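Chapter 6
Tomatoes: Choosing, Handling, and Preparing

What you will learn in this chapter
How to tell the main kinds of tomato apart by shape and use
How to judge ripeness by color, feel, and smell
How to store tomatoes before and after they are cut
How to wash, core, peel, seed, and slice a tomato

Words to know
Beefsteak, calyx, concassé, core, heirloom, locule, paste tomato, sepal, shoulder

Opening case: The Flodley lunch room

Renata Kalinowski ran the kitchen at a lunch room in Flodley that served one hot dish, one soup, and a plate of sliced tomatoes with salt and oil. The tomato plate was on the menu all year. In August it sold out. In February most of the plates came back half eaten.

She kept a record of what she bought and what she threw away. Over one year the kitchen bought 2,829 pounds of tomatoes, almost all of them from the same wholesaler, Bralto. When she went through the record with her assistant, Malcolm Hebden, they found that the waste came from two places. Some tomatoes had gone soft at the bottom of deep crates. Others had been sliced in the morning and had turned watery by noon.

They made a few changes. Tomatoes were moved out of the crates and onto trays in a single layer, stem side down. The trays stood on a shelf away from the oven. Slicing was put off until an order came in. In the winter months the large slicing tomatoes came off the menu, and cherry tomatoes roasted with garlic took their place. The recipe did not get any harder, and the weekly order went down.

Keep this case in mind as you read. Most of the questions at the end of the chapter come back to it.

6.1 What a tomato is

A tomato is the fruit of the plant Solanum lycopersicum. In the kitchen it is treated as a vegetable because it is served with savory food. Botanists class it as a berry, a fleshy fruit that grows from a single flower and holds its seeds inside.

Cut a tomato across the middle and you will see the outer wall, the inner walls, and the pockets between them. The pockets are called locules. They hold the seeds and the jelly that surrounds the seeds. A small plum-shaped tomato may have only two locules. A large slicing tomato has many, and they are often uneven in size. The jelly carries a good deal of the flavor, so a recipe that tells you to throw it away is giving up some taste in exchange for a drier result.

The green part on top is the calyx. It is made of narrow leaflike pieces called sepals, which protected the flower bud before it opened. The calyx stays with the fruit as it grows. Some tomatoes are sold with it attached and some without. It is not eaten. The rounded area around the calyx is called the shoulder, and on some varieties it is the last part to change color.

6.2 The main kinds

Cooks sort tomatoes by size, shape, and how much juice they hold. The names used at the market are not strict, and one seller's slicing tomato may be another seller's beefsteak. The groups below are the ones used in this book.

Cherry and grape tomatoes. Small, sweet, and eaten whole or cut in half. Grape tomatoes are longer and have somewhat thicker skins. Both roast well.

Paste tomatoes. Oval or long, with thick walls and fewer seeds. Roma is the name most shoppers know. Use these for sauce, for canning, and for any dish where you want the flesh to cook down quickly.

Standard round tomatoes. Medium in size and smooth. They are grown for general use and travel well, which makes them the usual choice in stores outside the season.

Beefsteak tomatoes. Large and meaty, with many small locules. The outside is often lobed or ribbed, and the creases can run well down from the shoulder. A wide slice will cover a piece of bread. They are best raw.

Heirloom tomatoes. Older varieties grown from seed that has been saved and passed along. They come in many colors and shapes, and a number of the large ones are also beefsteaks. The two names overlap: "heirloom" tells you about the seed, and "beefsteak" tells you about the fruit.

Students sometimes turn away lumpy tomatoes in favor of smooth ones. Shape alone is no guide to quality. A deep crease does take a little more care to wash, and the core beneath it may be wider than you expect, so allow for some extra trimming. Apart from that, treat the fruit as you would any other ripe tomato.

6.3 Judging ripeness

Use your eyes first. A ripe red tomato is red over most of its surface. Green or yellow shoulders may mean that it needs more time, though on certain varieties they remain even when the rest of the fruit is ready. Skin that is smooth and tight is a good sign. Wrinkled skin means the tomato has lost water. Look for splits, dark sunken spots, and mold near the stem.

Next, pick the tomato up. It should feel heavy for its size. Hold it in your palm and press gently with the whole hand. Do not dig in with the thumb, which leaves a bruise that will show the next day. A ripe tomato gives slightly. One that feels hard all over is not ready, and one with a soft patch should be used the same day, after the patch has been cut out and the inside checked.

Last, smell the stem end. The green parts of the plant have a strong, sharp scent, and some of it stays on the calyx. A fresh calyx is green and springy. As the fruit sits, the sepals dry, curl, and turn brown. The calyx can help you judge how long ago the tomato was picked, but it tells you less about flavor.

Zofia Sadowski, who taught the produce unit at our school for many years, had her students judge each tomato on a plain white plate. Colored boards and market lighting can make a pale tomato look redder than it is. Against white, the true color is easier to see. We still use her method in Lab 6A.

6.4 Storing tomatoes

Keep unripe tomatoes at room temperature, out of direct sun. Set them in one layer with space between them. A tomato resting on its shoulders, stem side down, is less likely to bruise if the shoulders are firm. With a large ribbed tomato, find the position in which it sits steady and leave it there.

To speed ripening, place the tomatoes in a paper bag and fold the top over. The fruit gives off ethylene gas, and the bag holds some of it in. Check them every day.

Once a tomato is fully ripe, you have a choice. If you will use it within a day or so, leave it out. If you need to hold it longer, refrigerate it, and let it come back to room temperature before serving it raw. Long cold storage dulls the flavor and can make the flesh mealy. Cut tomatoes are a different matter. They must be covered and refrigerated, and your kitchen's food safety plan will say how long they may be kept.

6.5 Tools for the labs

You will need a cutting board with a damp towel under it, a small serrated knife, a paring knife, a large slotted spoon, a bowl of ice water, and a plain white plate for each student. The serrated knife does most of the work. Tomato skin is slick, and a dull straight blade tends to slide off before it bites. If you use a chef's knife, sharpen it first.

Wash each tomato under cool running water just before you cut it. Rub the surface with your fingers, including the area under the sepals, and dry it with a clean towel. Do not use soap.

Lab 6A: Looking before cutting

Work with a partner. Choose one large tomato with its calyx still attached and place it on the white plate with the stem end up. Do not cut it yet. Write down the following in your notebook:

The color of the skin at the shoulder and farther down the side
Whether the surface is smooth, lobed, or creased
The condition of the sepals
Which group in Section 6.2 you would place it in, and why
What dish you would use it for today, and what you would do with it if it had to wait until tomorrow

Trade plates with your partner and repeat the exercise without reading each other's notes. Compare your answers when both of you have finished. Keep the tomato on its plate, as you will core and slice the same one in Lab 6B.

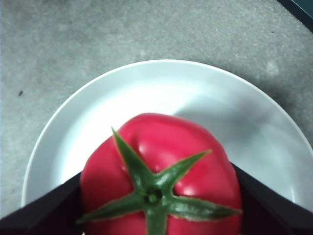
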